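Section 4. Enrolling a Student in the Astero Scholarship Savings Program

Program coordinators at participating elementary schools use the steps in this section to open a savings account for each eligible student. Allow 48 hours between submission and confirmation.

1. Sign in to the Clerirell portal with your school credentials.

2. Select Students, then New Enrollment. Enter the student's legal name exactly as it appears in school records.

3. Attach the signed family consent form. Lay paper forms flat on a table before scanning.

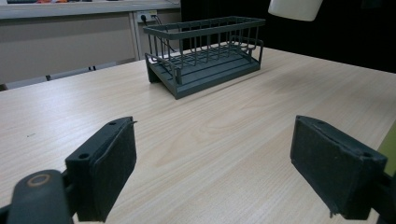 Figure 4-1. Table surface with light wood grain.

4. Choose the account type. Dresutdale schools must select Matched Savings – other types are rejected at review.

Note: The match is limited to $900 per student over the life of the account. Deposits above that amount are accepted but are not matched.

5. Enter the opening deposit and select Review.

Caution: An enrollment cannot be edited after it is submitted. To correct an error, file Form 678 with the program office.
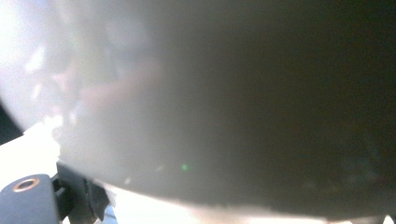

6. Confirm that the summary page shows the correct grade level and school code, then select Submit. Record the confirmation number in the student's file.

7. Send the family a copy of the Mendes Fund disclosure by the end of December of the enrollment year.

Questions about eligibility should be directed to Elmarie Mahlangu, Enrollment Services, extension 3542.

Section last revised May 9, 2024.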